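Flidine gets a new date
15/05/2020

The science fiction drama Flidine will now open in August. Kwok Pictures confirmed the change this week and put out a second trailer the same evening. It runs longer than the first and shows more of the flooded city, but it still gives away very little of the plot.

The Cliltik in Rudby has three screenings planned for opening weekend, with the late one in the original language with subtitles. Tickets are $10, or $5 for members. Anyone who booked for the old date can keep their seats or ask the box office for a refund.

Members can also enter the draw for five pairs of preview tickets. Write your name and phone number on a slip of paper and mail it to the theater – one slip per household, please. All the slips will go into a shallow orange woven basket, and the names will be drawn from there. Winners will get a call, and the preview tickets will be held for them at the door. 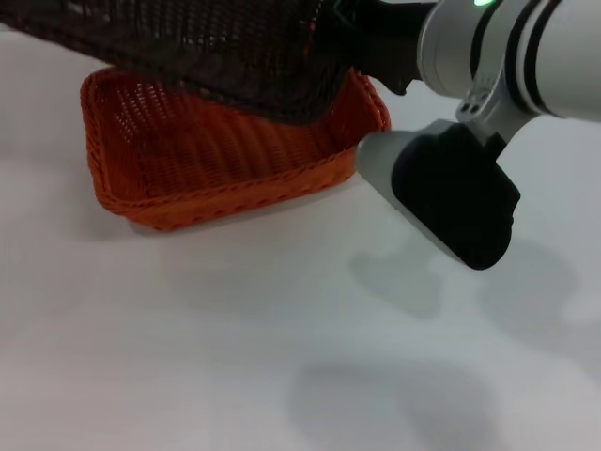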